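**Kitchen corner news**

Well, the move to the Tikkanen side of the building is nearly behind us, and thank you to everyone who carried a box, held a door or simply stayed cheerful while the mugs were missing. The new kitchen corner opens on Monday, and we are so looking forward to having a proper place to stop for a snack again (the windowsill did its best, bless it).
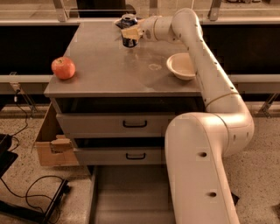
Snack hour will run from 3:30, same as before, and you're welcome whether you work upstairs or are only dropping by Nelline for the afternoon. Please bring a bowl or cup from home if you have a favorite, as the cupboard is still rather thin. The gray cabinet with the two drawers is for all of us, and its metal top makes a handy spot to set down an apple or a can while you chat, though it does take a mark, as the pale ring shows, so a coaster would be a kindness. Cardboard can be flattened and left by the back stairs until September, when pickup starts again. If you have spare teaspoons, we'd love 18 of them!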